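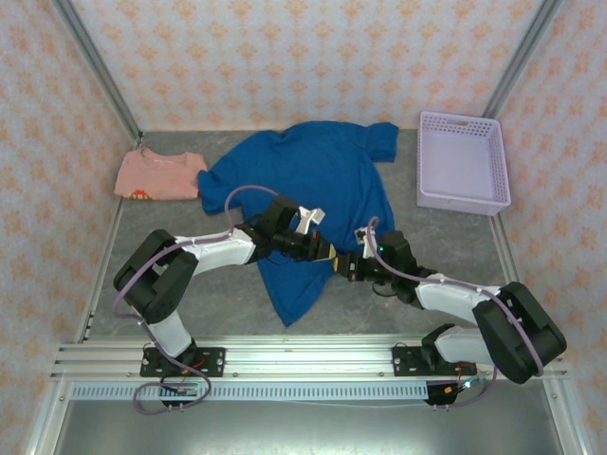

T-shirts, folded and otherwise

Welcome to the laundry page! I've been promising this one since July, when Rongrong Pan looked at my shelf of tees and asked if I'd ever folded a thing in my life. (I had. Badly.) So I got everything out, all 37 of them, and started sorting by colour, because it's my favourite way to put clothes away and I don't care that it makes no sense for finding anything.

Pink and blue were up first. The captions are short because I'd still rather be folding than typing — click through at your own pace.

Pink, done
Collar up, sleeves tucked behind, and the little red and yellow print left showing near the bottom so I know which one it is in the pile. I love a neat collar.

Blue, not done
Same floor, very different mood. One sleeve flung out, the other bunched up against the pink one. Cotton tees do this to me every single time, and I swear the blue ones are the worst of the lot.

Blue, up close
Such a good royal blue! Those long diagonal creases are what I go after first, flat palm, from the middle outwards. The print off to the side is a brown shape with a bit of red and a ragged ring of white around it, a bit like petals or snowflakes. 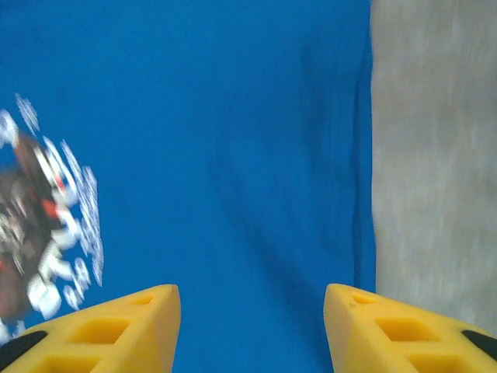

How I fold them now
Face down, sides to the middle, sleeves back on themselves, then up from the hem in thirds. It took me 15 tries to get two the same width. Rongrong does hers in halves and says mine look like envelopes — fair enough.

Still to come
The greys, the stripes, and 22 odd socks I've been avoiding. If you've got a trick for long sleeves, leave it in the comments, I'm all ears.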